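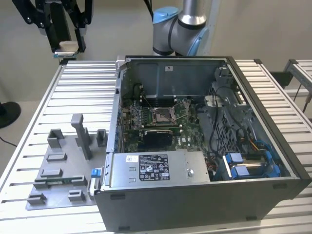

CPU socket

A CPU socket is the part of a computer's motherboard that holds the processor and connects it to the rest of the board. It allows the processor to be fitted or replaced without soldering.

Design

Most desktop sockets are square or nearly so. In a land grid array (LGA) socket the contacts are sprung pins in the socket itself, and the processor has flat pads on its underside. In a pin grid array (PGA) socket the pins are on the processor and drop into holes. Large modern sockets can have more than 1,000 contacts, and some made for servers have over 2,000.

LGA sockets normally have a metal retention bracket, closed by a lever, which presses the processor against the contacts. PGA sockets generally use a lever alone.

Fitting

The computer is switched off and unplugged, the side panel is taken off and the case is usually laid flat. The lever is released and the bracket lifted. The processor is held by its edges and lowered straight down, with its notches or corner mark matching those of the socket. No force should be needed. The lever is then closed, and thermal paste and a heat sink are added.

Compatibility

A processor fits only the socket type it was made for. Even where the socket matches, the board's firmware may need an update before the processor is recognised.

See also

Heat sink
Motherboard
Thermal paste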